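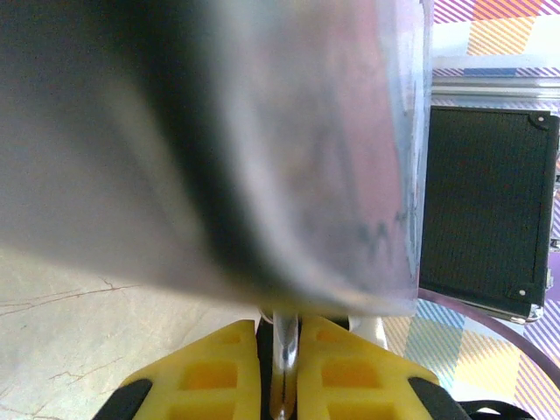 So, Tomaten. Ich hab's letztes Jahr versprochen und dann vergessen, jetzt kommt der Thread. Alles, was ich über Balkontomaten weiß, und ein paar Sachen, bei denen ich mir überhaupt nicht sicher bin.

Ausgangslage: Südwestbalkon, dritter Stock, ab Mittag knallt da die Sonne rein bis abends um acht. Wind von der Seite. Regen kommt nur an, wenn es richtig schüttet, und das ist für Tomaten super (Braunfäule hatte ich erst einmal, und das war in dem komischen Sommer, in dem alles faulig war).

Angebaut hab ich diesmal zwei Sorten, Trilora und Drollora. Ja, die klingen wie Zwillinge. Nein, die sind nicht verwandt. Trilora ist eine Cocktailtomate und will nach oben, immer nur nach oben. Drollora bleibt klein und buschig und hängt irgendwann über den Topfrand wie ein schlecht gelaunter Vorhang.

Das Saatgut hab ich von Liang, Bestellnummer 704 im Katalog, das ist das gemischte Tütchen. Man weiß vorher nicht, welches Korn was wird! Wer es ordentlich mag, kauft die Sorten einzeln. Ich mag es offenbar nicht ordentlich.

Ausgesät am Küchenfenster, viel zu früh, wie jedes Jahr. Die Pflänzchen waren lang und blass und sind beim Lüften umgefallen. Hab sie beim Umtopfen bis zu den ersten richtigen Blättern in die Erde gesetzt und danach kam richtig Kraft rein. Das geht bei Tomaten, am vergrabenen Stängel wachsen neue Wurzeln. Bitte nicht mit Paprika nachmachen, die haben mir das mal übel genommen.

Topfgröße, Dauerthema. Trilora steht bei mir in 15 Litern und das ist die Untergrenze. Im ersten Jahr hatte ich acht Liter für dieselbe Sorte und war im Hochsommer nur noch mit der Kanne unterwegs. Drollora kommt mit weniger aus, die ist da genügsam.

Erde: torffrei, dazu Kompost aus der Wurmkiste. Unten rein ein bisschen Schafwolle, das hab ich mir bei meiner Tante abgeguckt. Die düngt langsam und riecht beim ersten Gießen nach nassem Pullover, danach geht's.

Gießen. Ich gieße morgens, direkt an den Fuß, nie über die Blätter. Lieber einmal richtig viel als dreimal ein Schlückchen. Und wenn es ganz heiß ist, abends noch mal nachschauen – Finger in die Erde, nicht auf die App gucken. 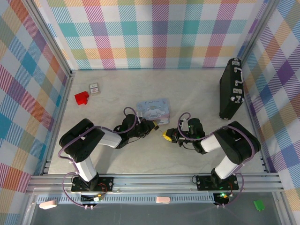 Cheng-en Wan: Morgens schaffe ich nie, bei mir ist abends um neun Gießzeit und die Pflanzen leben trotzdem. Was mich mehr interessiert: geizt du aus oder lässt du alles wachsen? Meine Früchte platzen übrigens ständig, liegt das am Wasser?

Oh, gute Fragen! Abends ist völlig okay, solange die Blätter trocken bleiben. Das Platzen kommt ziemlich sicher vom Wechsel, also erst lange trocken und dann ein Schwall auf einmal. Gleichmäßiger gießen und oben mulchen, bei mir liegt da alter Rasenschnitt.

Zum Ausgeizen: Trilora ja, jeden Samstag einmal durch, alles raus, was in den Blattachseln sprießt. Zwei Triebe lasse ich stehen. Drollora lasse ich komplett in Ruhe, Buschtomaten brauchen das nicht. (Die Finger werden davon grüngelb und das Handtuch auch. Ihr seid gewarnt.)

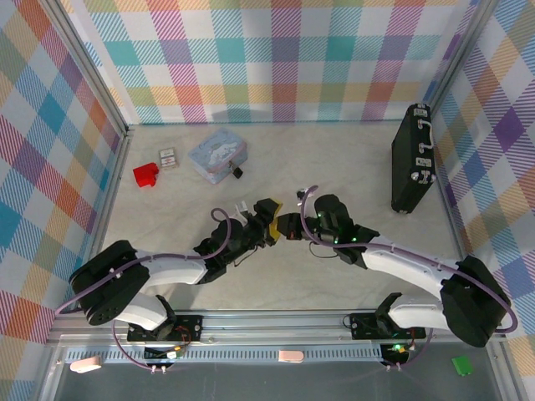 Lesezeit: 5 Min.

Weiter mit Bestäubung, da kamen Nachrichten zu. Tomaten machen das alleine, brauchen aber ein bisschen Gewackel. Ich klopfe mittags gegen die Stäbe, wenn ich eh draußen bin. Hummeln können es besser, die kommen bei mir aber erst ab Juni so richtig, sobald der Lavendel vom Nachbarbalkon loslegt.

Gedüngt wird ab den ersten Früchten, einmal die Woche flüssig. Brennnesseljauche hab ich probiert und werde es im Mietshaus nie wieder tun. Wirklich nie wieder.

Geschmack? Trilora süß mit ordentlich Säure, Schale eher dick. Drollora milder und ein bisschen mehlig, wenn man sie zu lange hängen lässt. Für Salat nehme ich die erste, die zweite kommt in den Ofen mit Knoblauch und viel zu viel Öl.

Und nie in den Kühlschrank damit, da streite ich mich mit der halben Familie.

Nächstes Jahr will ich noch eine Fleischtomate dazu, im Gespräch ist Notton. Die soll spät reif werden, davor hab ich etwas Respekt. Hat die jemand von euch im Kübel? Schreibt gern, wie groß der Topf war und ob ihr sie gestützt habt.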